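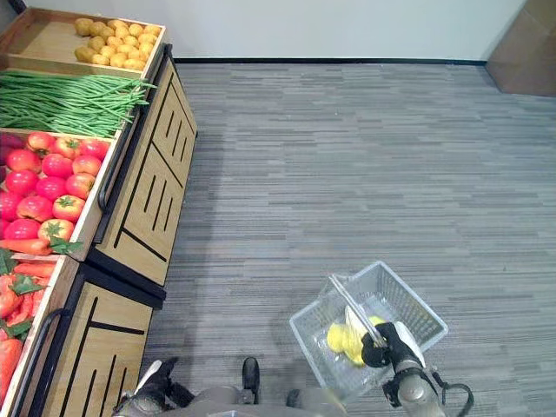 Basket run at the Stimell produce stand, right gripper on the handle, potatoes, beans and tomatoes on the left.

From: Vilmos Kerekes
To: Fasard users list
Date: 16 Jul 2023
Subject: Re: Right gripper opens under load while carrying

Hello all,

Thank you for the answers, on the list and off it. I quote my first message at the bottom, so that people who joined the list later can follow.

The short version is that the gripper did open by itself, but the gripper hardware is fine. It was told to open. I was quite sure in April that we had a worn finger pad or a weak motor, and I said so here. I was wrong about that and I am sorry to those who took their pads off to look.

The robot has a rule in the Fasard layer that says: if the arm meets an unexpected force for longer than 300 ms, release the object. The rule was written for people. If a person takes hold of the thing the robot is carrying, the robot should let go and should not pull. I think this is a good rule and I do not want to remove it.

The problem is how the force is judged. When the robot lifts the basket, it weighs it one time and keeps this number. After that the left hand takes vegetables from the trays and puts them in, and the basket becomes heavier, but the number stays the same. With two or three light things in it the difference is small. With tomatoes it is not small. At a certain point the wrist feels a pull downward which it cannot explain, and if the robot is turning its body at the same moment, the pull lasts long enough. Then the fingers open.

We did 108 carries with the old setting and had 8 drops. All of them came during a turn, and all of them with more in the basket than at the first lift. When we forced a new weighing after each item, we had no drops in 20 carries. I know that 20 is a low number. I will continue at Ivutcombe when the room is free again, and I will report also if the result is bad.

Some answers to the questions I received.

About the handle: yes, it is a thin metal handle and there is not much to hold. I tried to wrap it with tape to make it thicker. The drops did not go away, they only became slower, because the handle stayed stuck to the pads for a moment before it fell. I would say this is worse. Please do not use tape as a repair.

About the carpet: somebody asked if the foot could catch on it and give the shock. I looked in the logs for this and there is no shock before the opening. The force climbs slowly. We have the same behaviour when the robot stands on a hard floor and turns only the waist.

About the camera: the head camera sees the basket well during the whole carry, and one can ask why the robot does not notice that it is falling. It does notice, but the message arrives after the fingers are open, and the arm then goes to its safe pose. In one case the safe pose moved the forearm low across the place where the basket had just landed. A person who bends down to pick up the vegetables would have the head and hands exactly there. For me this is the serious part of the whole story, much more than some bruised tomatoes.

So until there is a proper fix, I ask everybody who runs carrying tasks with this version:

Weigh again after each item that goes in the basket.
Do not turn the body while an item is being put in.
If something falls, press the stop first and pick up after. Please tell this to visitors also.

I sent the logs to the maintainers. They agree that the safe pose should wait after a release, and this change may come before the other one.

Au — you wrote that your unit drops with the left hand too. Could you check if it weighs only once? Your log was cut before the lift, so I cannot see it.

With kind regards,
Vilmos

Vilmos Kerekes wrote in April:
> Hello,
>
> We have a problem with the right gripper on our
> unit. While it carries a shopping basket by the
> handle, the fingers sometimes open and the basket
> falls on the floor. There is no error on the screen.
> The gripper closes again normally afterwards.
>
> I suspect the finger pads, or the motor loses
> strength when it is warm. It never happens with an
> empty basket.
>
> Has anybody seen the same? I would be glad to know
> before I order new pads.
>
> Vilmos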